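Workshop Notebook, Electrical Measurements
March, entry begun 9:15 a.m.
Entered by: M. Karagiannis
Read by: T. Vrettos

Subject: disagreement between the plug-in meters and the bench meter on resistive loads

Continued from the previous entry. The question left open was whether the gap between the two Protonau plug-in meters and the bench meter belongs to the meters or to the supply in the workshop. The load bank was set up again on the long bench with the same cord and the same receptacle. Mr. Vrettos recorded line voltage by hand while I read the meters.

The warm-up period was kept at 10 minutes for every run. In the earlier work it had been left to the judgment of whoever was at the bench, and the first page of those results should not be relied upon. I have marked it in pencil and have not removed it.

Run A. Load bank at its high setting, bench meter in line, Protonau unit 1 downstream. Bench meter settled at 1,306 watts and held. Unit 1 read slightly low and wandered in its last digit throughout. Line voltage steady.

Run B. As Run A, with unit 2 in place of unit 1. Unit 2 agreed with the bench meter to within the last digit. It was also noticeably slower to respond when the load was switched in. Mr. Vrettos believes unit 2 averages over a longer interval. The printed sheet supplied with it does not say.

Run C. Load bank at its next lower setting. Bench meter 1,130 watts. Unit 1 low again, by a similar proportion. Unit 2 in agreement.

Run D. Repeat of Run C with the air compressor running on the adjacent circuit. Line voltage dropped when the compressor started and recovered within a few seconds. All three meters followed it down. The proportion between unit 1 and the bench meter did not change, which argues against the supply as the cause.

Frequency was checked on the bench meter before Run A and after Run D and was 60 hertz on both occasions. No further attention was given to it.

Provisional finding: unit 1 has a scale error. Unit 2 is acceptable for field use on resistive loads. Nothing is claimed here for motor loads or for anything with a dimmer, and the compressor itself was not measured.

Receptacle tester. The replacement from Chuensuk arrived with the wrong lead set. The tester is in order and has been entered in the equipment register. The leads are in the returns tray with the packing slip and are not to be borrowed.

Contact resistance. Mr. Vrettos raised the matter of the worn receptacle at the end of the long bench. The plug sits loosely in it and the faceplate was warm to the hand after Run C. I had assumed the heat came from the cord. We moved the load bank one position along, left it at the high setting for the full warm-up period, and found the second faceplate cool. The worn receptacle has been taped over and a work order submitted. It should be replaced before the next series, and Run C should be repeated in the new position in case the loose contact influenced the reading. I doubt that it did, as the meters were all on the same side of it, but the repeat costs very little time.

House survey. The household portion of the project concerns older kitchens in which several heating appliances share one branch circuit. The Ciswood and Tandon houses are the first two on the list. At Ciswood the panel directory is in three different hands and two of the entries contradict each other, so each breaker will have to be traced before any load is recorded. The Tandon directory is typed and has not yet been checked against the breakers.

Kitchen counter, Tandon house. 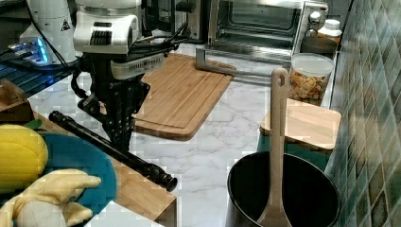
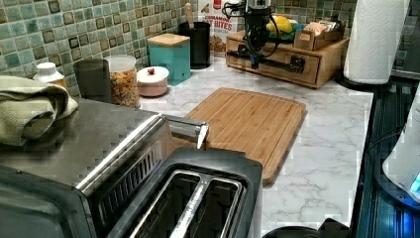
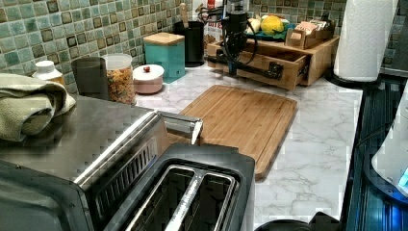

The survey form needs a column for cord length and another for whether an extension cord is in use. The present form asks only for the rating on the nameplate. A nameplate figure is adequate for planning purposes but should not be entered in the same column as a measured one, as was done on the trial form. I will redraw it and leave copies in the front of the binder.

Mr. Vrettos asks that unit 2 be reserved for the houses and that unit 1 remain at the bench with a label stating its error. Agreed. The label should give the proportion and the date of the check, and should be attached to the body of the meter, where it will not be lost with the carrying case.

Outstanding:
Repeat Run C in the new bench position.
Ask the supplier about the averaging interval of unit 2.
Trace the Ciswood breakers before the first visit with meters.
Return the Chuensuk leads.
Redraw survey form.

Bench cleared and load bank unplugged at 4:40 p.m. The bench meter was left on charge.

M.K.

Added by T.V.: the voltage sheet for Run B is written on the back of the sheet for Run A. Please copy both sides.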